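4.2 Where household items come to rest

Of the 691 items logged in the Zasora interviews, 655 had been left on an open surface. Low tables in living rooms took the largest share – more than kitchen counters and hall shelves combined. Items put there for a moment often stayed until the next meal.

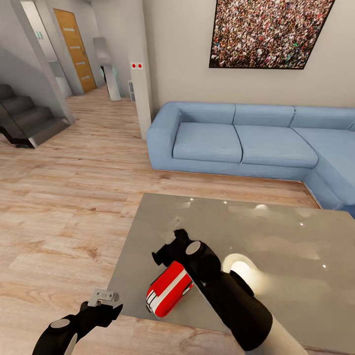 Figure 3. A low gray living room table with a red and white object on its top.

Štefánia Brabec objected that the term "misplaced" fits few of these cases, and that most residents knew where the item was. We therefore use "set down" in the rest of this section. Residents over 60 moved such items less often, and 25 of them reported a fixed spot for keys and glasses.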